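Household notes > Laundry and linen

Folding and storing flat sheets

A flat sheet is awkward to fold well for one reason: the piece is larger than the arm span of the person folding it. Most of the faults seen in an airing cupboard (bulging stacks, creased hems, piles that lean) come from the first two folds. The method below is meant for one person and a bed or large table. It works for cotton, linen and mixed fabrics. Fitted sheets need a different method and are covered on their own page.

Before folding

Check that the sheet is fully dry. The hems are the last part to dry, as they are two or three layers thick, and the wide top hem is the slowest of all. Press it between finger and thumb at several points along its length. A hem that feels cool is still damp and should go back on the airer for an hour. Sheets folded damp will smell stale in a closed cupboard and may mark along the fold lines.

Shake the sheet once from the short side, holding the two corners of the wide hem. Shaking from the long side tends to pull the weave out of square, particularly on older linen.

Find the wide hem and keep it in the same place for every sheet in the pile. I put it at the left-hand end of the table. Merle Whitcombe, who ran the linen room at Tindbridge for many years, put hers at the right. Either is fine if it is kept to.

The folds

1. Lay the sheet out with the wide hem to the left. Let the excess hang over the far edge.

2. Bring the near long edge to the far long edge. Match the corners first, then the middle.

3. Smooth from the fold outwards with the flat of the hand. Do not smooth along the fold, as this pushes the slack into one end and leaves a ridge there.

4. Fold lengthways again in the same direction. The sheet is now a long strip, four layers deep.

5. Fold the strip end to end, then into thirds. The final width should suit the shelf. For a shelf 40 cm deep, make the last fold so that the packet measures no more than 38 cm, which leaves clearance for the door.

Bunched cloth at a corner is the usual trouble at step 2. It should be cleared before the second fold is made, as every later fold doubles the thickness. Lift the top layer by its edge, draw it towards the corner and lay it down again. Pressing on the bunch only sets the creases.

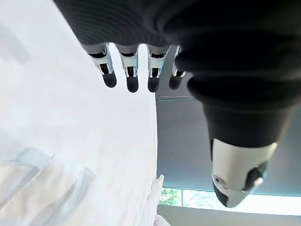 White cloth: a straight edge, with folds still to be smoothed at the lower left.

White sheets show creases less clearly than coloured ones under strong light. If the table is by a window, check the surface from the side, with the eye close to table height. Soft folds that cannot be seen from above show up as faint grey shadows. A lamp placed low at one end does the same job in the evening.

Ironing

Ironing the whole sheet is seldom worth the time. Iron the wide hem and the first hand's width below it, as this is the part that shows when the bed is made. Do it after step 2, through both layers, then turn the sheet and repeat. Use the linen setting only on pure linen. For mixed fabrics follow the label and keep the iron moving.

Stacking

Place packets with the rounded fold to the front. A single packet can then be drawn out without disturbing those above and below. Limit each pile to 8 packets. At 12 the lower ones are hard to pull free and the top of the pile starts to lean. Put fresh washing at the bottom and take from the top, so that all the sheets wear at the same rate.

Slatted shelves are better than solid ones for airflow, but the slats can print lines on the bottom sheet — a folded towel or a piece of old blanket prevents this. Bare softwood should be lined as well, as resin can stain white cotton yellow.

Labelling

Where there is more than one size of bed, mark the size on the inside of the wide hem with a laundry pen, at the corner. A single letter is enough. Elli Pesonen wrote in to suggest a short stitch of coloured thread instead, one colour to each size. This survives hot washing better than ink and can be read from the front of the shelf if the marked corner is left outermost. Use polyester thread, as cotton thread may lose its dye on the first few washes.

Yellow lines along old folds

Sheets kept for a long time in the same folds may yellow along the edges. Wash them, then refold in thirds where they were previously folded in half, so that the lines fall elsewhere. Twice a year is enough for spare linen. I do mine in May and again when the heavy blankets come out.

Contact | Copyright Tindbridge Household Notes | Back to top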